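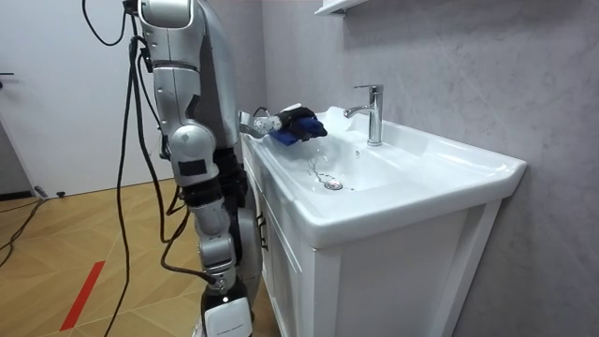 A bathroom basin is one of those jobs I put off all week and then wonder why, because it really is a small one once you have a cloth in your hand. I came to it properly when I started looking after the holiday flat at Pernodia, where the basin is white, the cabinet is white, and every splash of toothpaste shows from the doorway! You want a decent-sized blue cloth like this one, wetted and bunched up so it fills your hand, and you want to begin at the back, near the tap, and let the drips run down towards the plughole. My friend Danai Papadakis starts at the front edge and works backwards, and we have agreed to stop discussing it.

Before you wet anything, clear the soap and the toothbrush mugs off the rim (I put mine in the bath). Run the tap for a moment, put 2 drops of washing-up liquid on the cloth and wipe the whole of the back ledge, going into the curve at the corner where dust likes to settle and turn to paste.

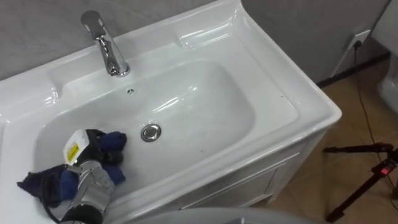

Step 3: The bowl, the overflow and the plug

Now for the inside. Work round the sides with the cloth in a loose bundle, then down to the bottom, going back over any little dark specks. Fold a corner over your fingertip for the metal ring round the overflow hole, and do the same round the edge of the pop-up plug. Leave the soapy water on for 5 minutes if there's a tidemark, and go and have your tea.

Rinse the bowl, wring the cloth out well and wipe the tap last, lever first and then down to the base. A dry cloth afterwards brings the shine up beautifully. Hang both cloths somewhere airy and give them a hot wash at the weekend.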